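# Chapter 4: The Room Rate and What Hides Behind It

A hotel room is one of the strangest things a person can sell. It can't be stored, shipped, or marked down in January to clear the shelves. If room 11 stands empty tonight, the chance to sell tonight in room 11 is gone by breakfast, and no amount of clever advertising will bring it back. A baker with unsold bread can at least make croutons.

Chapter 3 dealt with how a hotel is built and staffed. We now come to the question guests ask first and managers answer last: what does it cost to stay? You will learn to tell a published rate from a rate anybody pays, to work out occupancy and average daily rate, and to explain why two families in matching rooms, eating the same waffles, may have paid sums that would end the conversation if they compared them.

Most of the chapter follows one property, the Fehr House, a lakeside hotel of 100 rooms in the resort town of Oltport. We will also visit its rival across the water, the Skatden Lodge, whose managers have made a number of useful mistakes.

## 4.1 The rate on the back of the door

In many older hotels a small card on the back of the door gives the highest price the room may be sold for. Guests read it while looking for the fire exit and feel either cheated or very pleased with themselves. This is the **rack rate**. The name comes from the wooden rack that once stood behind the front desk, with a slot for each room, and it has outlived the furniture by several decades.

Hardly anybody pays the rack rate. It works as a ceiling, and every discount is measured down from it. When the Fehr House offers "32 percent off" in the slow weeks of October, the percentage comes off a figure that was last charged in full during a boat race, to people who had left their booking until the morning of the race.

You may feel that a price nobody pays is hardly a price. Keep the feeling. It will be useful in Section 4.5, when we come to the law on advertised discounts.

## 4.2 Who is asleep in there?

Before a manager can set a rate, she has to know who is coming. Textbooks, this one included, sort guests into **segments**, a word that makes them sound like oranges. The Fehr House uses four.

*Leisure guests* come for the lake. They book early, stay several nights, and bring children, coolers, and strong views on pool hours. They care a great deal about price until they arrive, after which they will pay nearly anything for a sandwich.

*Business guests* come because somebody sent them. They book late, leave early, and often aren't spending their own money, a fact that does wonders for their patience with a high rate.

*Group guests* come in a block. A wedding, a reunion, or a regional meeting of tile sellers may take half the hotel at one agreed price. The price is low, but the bar bill can make up for a lot.

*Package guests* have bought the room bundled with something else, such as a ferry ticket or a round of golf. They rarely know what the room alone cost them – and the hotel would like to keep it that way.
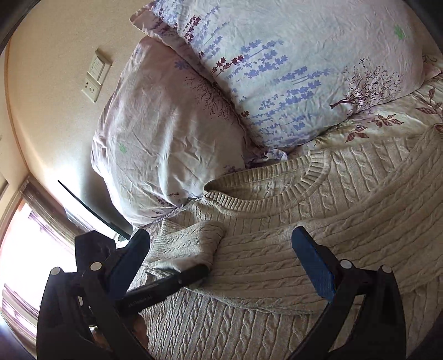
The trouble with segments is that people wander between them. The tile seller who came in a block last spring may come back in July with three children and a kayak, and now he is leisure. He'll remember the group rate he had in spring, and he'll mention it at the desk. A good reservation system records the purpose of each stay separately from the name of the guest, and a good desk clerk has a pleasant face ready for the moment when the two don't agree.

## 4.3 Two numbers and a quarrel

Two figures turn up in every hotel's morning report. **Occupancy** is the share of available rooms that were sold. **Average daily rate**, or ADR, is room income divided by the number of rooms sold. Each is simple to work out, and each can be made to look wonderful by ruining the other.

The Skatden Lodge found this out over two summers. In the first, its managers chased occupancy. They cut the rate until the place was full, and it stayed full, and the towels wore out. In the second they chased ADR. They raised the rate so high that the average was splendid and the hallways were very quiet. The monthly report praised the manager both times. The owners, who had asked to see the bank balance, were less moved.

What settles the quarrel is a third figure, **revenue per available room**, or RevPAR. It divides room income by all the rooms in the building, sold or not, so the empty ones count against you. There are two ways to reach it:

- total room income ÷ rooms available
- ADR × occupancy

Both give the same answer, apart from rounding. If yours don't, look for a room that was given away free, sold twice, or closed for painting and left in the count.

## 4.4 Selling the same night at different prices

Suppose a guest phones in March and wants a room for the first weekend in August. She will pay a modest rate. The Fehr House could say yes at once and have the money. It could also hold the room for a richer and less organized person who will phone in July. Choosing between them, hundreds of times a season, is called **revenue management**, and whole careers have been spent on it by people who can't enjoy a vacation as a result.

The tools are mostly fences. A fence is a rule that keeps a guest who would pay more from taking the lower price: book three weeks ahead, stay over a Saturday, pay now with no refund. The leisure guest climbs these easily. The business guest, who learned of the trip yesterday, can't.

Fences have to make some sense to the person standing behind them. The Fehr House once offered its lowest rate only to guests arriving on the Liso ferry, which holds 600 passengers and runs twice a day. Guests soon began parking at the terminal, walking around the building, and coming out with the crowd. The rule was dropped before the next season, though the desk clerks still speak of it fondly.

## Terms to know before you go on

rack rate, segment, occupancy, average daily rate, RevPAR, revenue management, fence

Section 4.5 takes up advertised discounts and the law. Bring a calculator and the last hotel bill you paid, including the line for the "resort fee," which has a section to itself.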